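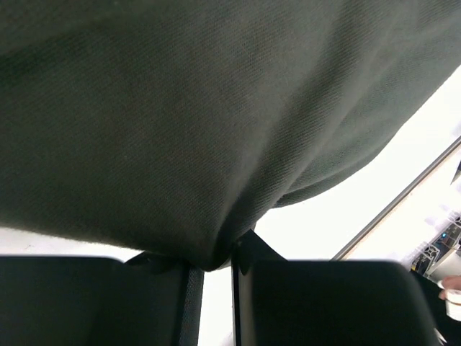

Don't you have to wash the cloth before you hem it? a reader asked under my last post, and yes, you do, or at least I do now. I once hemmed a pair of twill work pants straight from the store, washed them, and ended up showing a lot of sock. So let's start there!

How to hem heavy twill by hand

Wash and dry the pants the way you always will. Put them on with the shoes you'll wear most, fold the bottoms under and pin them (get someone to help if you can, bending over changes the length). Take them off and measure the fold on both legs. Mine are never the same, so I split the difference.

Mark the fold with chalk. I use the Grundix chalk pencil because it brushes off dark cloth, but a sliver of dry soap works too. Now draw a second line 2 inches below the first and cut along that one.

Turn the raw edge up half an inch and press it hard with steam. Turn it again to your chalk line and press again. Twill is springy stuff, so I set a heavy book on each leg and leave it for nine minutes or so while I make coffee.

Thread a size 3 needle with a single strand, knot the end, and work from right to left on the inside. Catch just a thread or two of the outer cloth each time, then slide the needle through the fold. Don't pull tight or you'll get puckers.

Side seams are the worst part (so many layers!). Tap them flat with a small hammer first and wear a thimble.

One leg takes me almost 33 minutes, with the radio on.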